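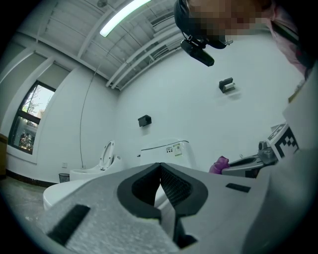 Uma tarde entre sanitas, com a pinça na mão

Quinta-feira, duas da tarde, e a visita começa pela casa de banho. Melhor dizendo, por uma sala branca com várias sanitas, vigas no teto e uma janela para as árvores, onde a Grovach ensina robôs a fazer aquilo que quase todos nós deixamos para amanhã. Fui ao dia aberto à espera de braços mecânicos atrás de um vidro. Dez minutos depois tinha uma pinça nas mãos e estava dobrado sobre uma sanita, encantado!

A ideia do projeto Somberg é simples de contar. Uma pessoa pega na pinça e faz a tarefa como a faria em casa: levanta a tampa, apanha um pano, muda o rolo de papel. Os movimentos ficam registados e servem depois de lição ao robô, que há de ter uma pinça igual na ponta do braço. A ferramenta tem dois dedos pretos e macios, que se juntam em V, e um deles traz uma malha escura na face de dentro. Ao lado há um marcador quadrado, preto e branco, que ajuda o sistema a situar a pinça no espaço. Quem trabalha com ela leva ainda uma fita preta na cabeça, com um aparelho preso à frente da testa.

"As pessoas perguntam sempre porque não começámos pela cozinha", conta Concetta Negri, que coordena as gravações. "Na cozinha já anda toda a gente. Uma sanita tem curvas, brilho, uma tampa que cai quando não deve. É um professor muito exigente."

E é mesmo. Na minha primeira tentativa, o pano escorregou-me dos dedos duas vezes (os da pinça, entenda-se). À terceira agarrei-o, e Settimio Gatti, que me acompanhava com uma paciência enorme, bateu palmas. Explicou-me que o erro também fica guardado: a equipa quer ver como uma mão corrige, onde hesita, quanto aperta. Cada sessão dura 50 minutos, e o arquivo já vai em 428 gravações.

A sala muda de arrumação com frequência. O cesto do lixo troca de canto, os panos trocam de cor, entram modelos de louça com formas diferentes, umas mais arredondadas, outras com o depósito alto e retangular. Akosua Sowah, engenheira, quer que o robô chegue a uma casa de banho desconhecida e não fique parado à porta. Por enquanto, admite, a tampa corre bem e o rolo corre mal. "O papel rasga-se. Passámos o mês de fevereiro inteiro a rasgar papel", diz-me, a rir.

Ao fim da tarde éramos uns 40 visitantes à espera de vez, e ouvi uma rapariga de 8 anos perguntar se o robô também ia lavar as mãos. Akosua apontou a pergunta no caderno.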